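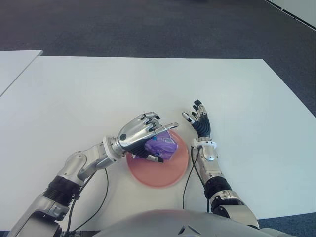 Walkthrough checklist, Lakwood makerspace, front rooms, with comments by Judit Halász. I love doing these rounds, and this one was a good one! The main job was to look at trip hazards, exits and cords before the March open house. Floors come first on the sheet, and they matter more than people think. Where two tables stand close, as with the white ones over the dark gray carpet, please look at the strip between them and decide whether it is meant as a walkway or not. If it is, widen it. If it isn't, push the tables together.

1. Carpet and floor edges
Pass. No curling at the doorway. The seam by the coat hooks was re-glued and it looks terrific, you'd have to hunt for it.

2. Tables and benches
Pass with comment. All feet locked. One folding bench in the sewing corner has a loose hinge pin, tagged and moved to the back. Ildikó Kelemen has a spare from the old Hustell set.

3. Exit doors
Pass. Both open fully with one push. The side door used to stick in damp weather, and the new sweep has fixed that beautifully.

4. Extension cords
Needs work. Found 2 cords plugged into other cords behind the laminator. Unplugged on the spot. We need one longer cord, please, a proper grounded one.

5. Fire extinguishers
Pass. 3 units, all gauges in the green, tags initialed. The one by the kiln room is now at the right height, hooray.

6. Lighting
Pass. Exit signs lit, battery test done. One tube over the sink flickers when first switched on (annoying, no hazard, on the list).

7. Room capacity sign
Needs work. The sign says 47 but it has slipped behind the notice board. Move it to where people can read it from the door.

8. Storage shelves
Pass with comment. Heavy boxes are back on the bottom shelf, thank you to whoever did that! The paint cabinet from Mernusach still wants a second wall anchor.

9. First aid kit
Pass. Restocked. Eyewash is in date. Add more of the small bandages, they go fast on carving nights.

Open items: 4, 7 and the anchor in 8. Ildikó has the drill. Recheck before the open house.

Signed off Feb 2, 2025, J. Halász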